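Why Did the Robot Drop the Bag?
A safety explainer for young readers, ages 8 to 11
Gasville Children's Science Center, Learning Department

Robots are good at doing the same job many times. They can also make mistakes. When a robot makes a mistake, the people who work with it must stop, find out what happened, and make the robot safe before it starts again. This page tells the story of one such mistake.

The robot called Kubo

Kubo is a robot arm in the workshop at Skemdale. It has one hand, called a gripper. The gripper has two fingers that move toward each other to hold an object and move apart to let it go. Kubo was learning to tidy a table.

In March, Kubo was given a plastic bag to pick up. It closed its fingers, lifted the bag, and began to move it to a bin. Partway there, the bag slipped out and landed on the floor. Kubo did not notice. It carried on to the bin, opened its fingers over it, and reported that the job was done.

The same thing happened 4 times in 23 tries. On the last of these, the bag fell across a cable on the floor, and a member of the staff pressed the red stop button.

What went wrong?

A block or a cup keeps its shape when you squeeze it. A plastic bag does not. It folds, creases and slides, and it may be thick in one place and very thin in another. Kubo had been told to stop squeezing as soon as it felt something between its fingers. With a bag, it sometimes felt only a loose fold. The fold was enough to make Kubo stop squeezing, but too little to hold the weight of the rest.

There was a second fault. Kubo checked its grip once, at the start of the lift. It never checked again. Engineers call this kind of problem a silent failure. The machine has failed, but no light flashes and no alarm sounds.

How was it fixed?

The engineer in charge, Bjartur Hjaltadóttir, turned the robot off and wrote a report. Her team then used a gripper held by hand to practice on the tabletop, so that they could study how fingers and plastic meet. 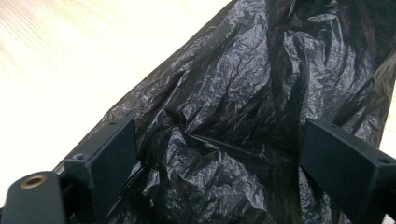 Two gripper fingers and a black plastic bag on a wooden table.

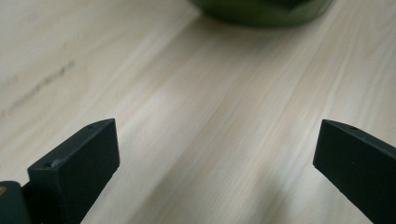

The team made two changes. Kubo now looks for a place where the plastic is bunched together before it closes its fingers. It also checks its grip again and again while it moves. If the bag slips, Kubo stops, sounds a tone, and waits for a person. The new program is called Plumelon. It was put through 60 test lifts before Kubo was allowed back to work in June 2022.

Safety rules for visitors

Stay behind the yellow line when a robot is switched on.
Do not pick up anything a robot has dropped. Tell an adult.
Learn where the red stop button is before the lesson begins.
Keep your fingers, hair and sleeves away from a gripper, even when it is still.

Words to know

Gripper: the part of a robot that holds things.
Fault: something in a machine that does not work as it should.
Silent failure: a fault that gives no warning.

Teachers may request the classroom version of this page from the Learning Department.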